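Our module leader wanted a project on "a rural service under pressure". Half the group picked buses. We picked the vet, partly for the subject and partly because Mapplebeck is on the way to a decent chip shop.

## Background

Three villages, Pretthorpe, Nivstead and Stidgate, share one surgery at Mapplebeck. The parish figures give a combined population of 2,311, and as far as we could tell most of them own a dog with opinions.

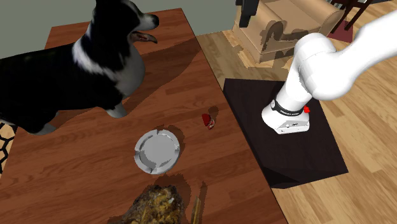
*Computer render: project group*

We left a paper survey in the shop, the pub and the church porch. It asked how people reach the surgery, how long it takes, and what they put off because of the trip. 77 forms came back. One was a shopping list.

## What we found

Of the usable replies, 32 said they had delayed a routine visit in the past year. Distance was the usual reason, followed by cost, followed by the cat. Dental checks were put off most often, then boosters. Stidgate did worst, having 2 buses a day, both of which leave before the surgery opens.
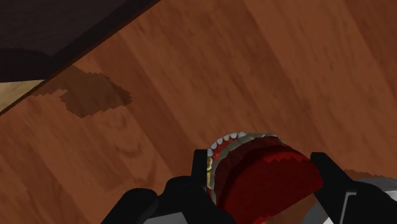
Nivstead surprised us. It is further away than Pretthorpe but its replies were more cheerful, apparently thanks to an informal lift rota pinned up in the pub. We asked to see the rota. It was mostly darts fixtures.

## Limits

People who hate surveys did not fill in our survey. We also ran it in February, when the Stidgate road floods, so journey times may look worse than they are in June. The church porch forms got damp and two answers had to be guessed, which we have marked in the appendix.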